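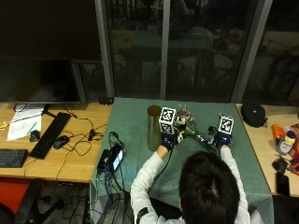 Home Posts Replies Media About

Bivport Floral Services
Oct 11, 2024
The autumn series on flowers for shared workplaces begins with the hand bouquet: how to take it from the table to a tall, narrow vase. The guidance applies to all Bivport reception desks, meeting rooms and staff lounges. Please read the full thread before placing the next delivery.

Bivport Floral Services
Choose the vase before touching the flowers. A narrow cylinder holds a small bouquet upright with no further support. A wide vase lets the stems slide apart, and the flower heads end up resting on the rim. Sites that hold only wide vases may request a narrow one from Linnea Strand.

Bivport Floral Services
Lay a cloth over the table. Any plain, washable cloth is acceptable. Paper towels are not a substitute — they tear when wet and stick to the leaves.

Bivport Floral Services
Rest the bouquet on its side with all of the stems pointing the same way. Keep both hands on it while straightening. One hand supports the stems just below the flower heads, and the other gathers the lower ends. Small blossoms bruise easily and should not be gripped.

Bivport Floral Services
Remove any leaf that would sit below the water line. Leaves higher up may stay. With pink and purple mixtures in particular, a little green among the flowers is welcome, and sites are asked not to strip it out for the sake of neatness.

Bivport Floral Services
Trim the ends at a slant with clean shears. Household scissors crush the stem and are no longer approved for this work. Replacement shears are listed in the supply catalog under item 3084.

Bivport Floral Services
Fill the vase at the sink, dry the outside, and carry it to the table before the flowers go in. The standard tall cylinder takes 700 milliliters. Tinted glass hides the water level, so please measure with a jug. Several sites have reported overfilling in the darker vases.

Bivport Floral Services
Stand the vase upright and lower the bouquet in with both hands, stems first. Do not push. If the stems catch at the rim, lift the bouquet out, gather the ends again and repeat. Turn the vase a little at a time until the fuller side faces the room.

Bivport Floral Services
On placement: flowers do not go on a desk that holds computer equipment. This rule has been in force since April and covers monitors, keyboards, chargers and power strips. A separate table is preferred, away from direct sun and from heating vents.

We use cookies to remember your settings and improve this site. Accept Manage choices

Bivport Floral Services
Change the water every 3 days and rinse the vase each time. Fading blooms may be removed singly. When fewer than half remain, retire the bouquet and wash the vase with a long brush. The Inano brush fits the narrow cylinder; the Doãn brush does not reach the base.

Bivport Floral Services
Two corrections to the printed card sent to sites earlier this season. The extension for vase requests is 634. The line recommending sugar in the water has been withdrawn — please use the sachet supplied with each delivery.

Bivport Floral Services
Trí Hồ will answer questions about deliveries to the Suva building, where the receiving desk has moved to the ground floor. Questions on all other sites should go to Linnea Strand. The next thread in the series will cover potted plants.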